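Rubber band picking: does the two-arm result hold up?

prunemside
12 Jan 2019
Post 1 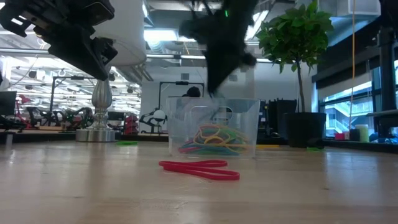 We ran 192 attempts at getting rubber bands into a clear bin, comparing a policy trained on demos of clean grasps with one trained on demos where the operator fumbles and tries again. The fumblers' policy won. I have spent since October telling people to demonstrate neatly, so you can imagine how pleased I am.

citberg_k
How many operators? If it's just Nektarios, you've measured Nektarios.

prunemside
Five. Nektarios is the worst of them and his demos were the most useful. He has asked for this in writing.

Pullus
Not convinced. Messy demos run longer, so that policy saw more data. Did you match on minutes or on number of demos?

prunemside
Number of demos. Yes, I know.

Pullus
Then the headline is "more data helps", and we can all go home early.

citberg_k
Bit harsh. The extra minutes are nearly all recovery, and that's the thing being tested. Trim the clean set to match and you'd be starving both of them.

Pullus
Nobody said trim. Record more clean ones until the minutes agree. It's dull, but so is reviewer two.

dimitriou
What counts as a success? There's a red band lying on the table in front of the bin in your picture, and green ones either side further out. Are those misses or still to do?

prunemside
Success is band inside the bin when the timer stops. On the table is a fail, however close. Spyros wanted half marks for near ones and was outvoted.

dimitriou
Spyros was right.

prunemside
I'll pass that on when the matched-minutes run is finished. Four more sessions of tidy grasping to record, and Nektarios isn't allowed near any of them.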